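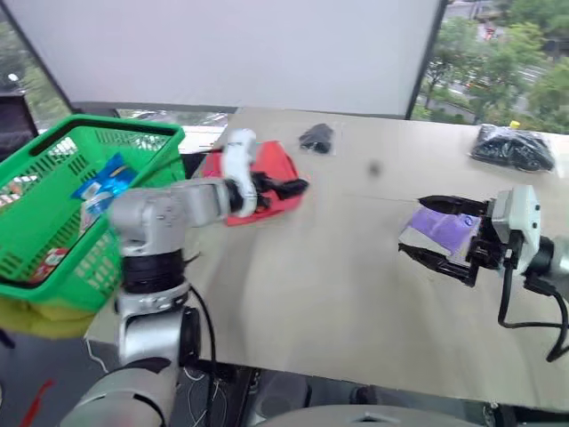

Progress report to the Beyene Fund: basket packing and cloth handling
Reporting period ending September
Prepared by Oona Salminen, Hinel

Summary

Work in this period went to two things: settling the list of equipment for the second station, and running enough handling sessions on the present station to know what that list should contain. The purchase plan is attached to this report as Schedule B. We ask the Fund to release the second instalment so that orders can be placed before the supplier's price hold lapses.

Sessions to date

We have logged 763 handling attempts since the last report. Each one starts with mixed goods on the table and a shopping basket beside it. Packaged snacks, soft pouches and boxed items are now routine enough that we have stopped rotating them every session. Folded cloth still takes the most operator time. Plastic bags are second.

The work continues on one table, with two arms on one body. Changing over between operators takes longer than we planned for, mostly because the goods have to be put back by hand, and the new budget allows for a second set of baskets and goods for that reason.
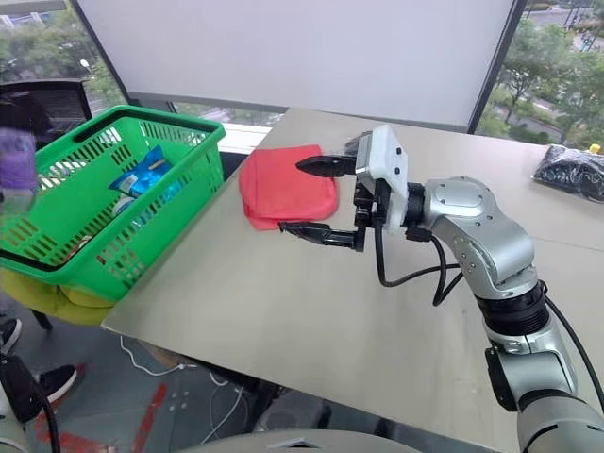
3 min read

Cloth is the item that has shaped the gripper decision. The present fingers have to get one tip under the lower edge of the fabric and the other over the top, and the angle of approach matters a good deal. We trialled softer finger pads from Dreditine for part of the period. Operators preferred them for cloth and disliked them for flat boxes. We are therefore budgeting for 6 pairs, to be swapped in as needed, and keeping the standard fingers as the default.

Equipment plan

The second station will match the first as closely as we can manage, so that operators can move between them without retraining. The main lines are:

Two arms with grippers, from the current supplier
Finger pads, 6 pairs (Dreditine)
Wrist cameras and mounts, including one spare
Table, baskets and a duplicate set of goods
Cable management for both stations

The last line is new. Gripper cables hang in loops near the work surface, and floor cabling needs to be tidied before a second station goes in next to the first. Destitz has quoted for sleeving and floor channel, and the quote is within the contingency.

Budget position

We have spent 40 per cent of the equipment allocation. The arms make up most of the remainder. Freight came in higher than the original estimate – we have moved funds from the travel line to cover it, as agreed by email. No increase to the total grant is requested.

Delays

Arm delivery has slipped by a month. Operator training will go ahead on the existing station in the meantime.

Next period

Place the arm and camera orders. Complete the cabling work. Run a further 100 attempts with cloth only, using both finger types, and report the results by colour and fabric weight.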